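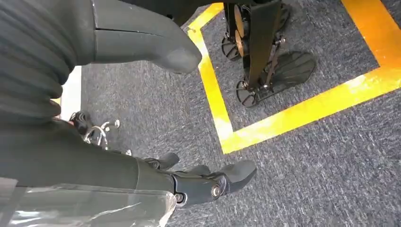

Notas para a fala, versão da tarde

Abertura (sem slide). Boa tarde. Perguntam-me sempre quando é que o robô vai dobrar a roupa lá de casa. Respondo que a minha máquina de lavar já tem 15 anos e ainda não aprendeu a abrir a porta sozinha. Pausa. Se ninguém rir, seguir.

Slide 2. O chão. Falar da fita amarela: metade da robótica doméstica de hoje é fita colada na alcatifa. Dentro do retângulo, a máquina é um prodígio. Fora dele há crianças, meias e o gato.

Slide 3. Mãos. Dedos almofadados são um progresso sério, agradecer à Heiðrún Mikkelsen pelas conversas. Mas pegar num saco de plástico amarrotado continua a ser mais difícil do que jogar xadrez. Plástico brilha, dobra, cola-se. Não entrar em sensores, perco a sala.

Slide 4. Ensaio de Brerkport. 68 tentativas de arrumar uma bancada de oficina. Mais de 2,000 horas de preparação — corrigir para 2.000, o Ottmar Grube já me avisou duas vezes. Contar a história da chave de fendas na planta.

Slide 5. Então, já fazem ou não? Levar peças de um lado ao outro, sim. Aspirar, sim, com paciência. Casa de banho: beber água, mudar de slide.

Perguntas. Se o Harvey Landry perguntar o preço, remeter para o café.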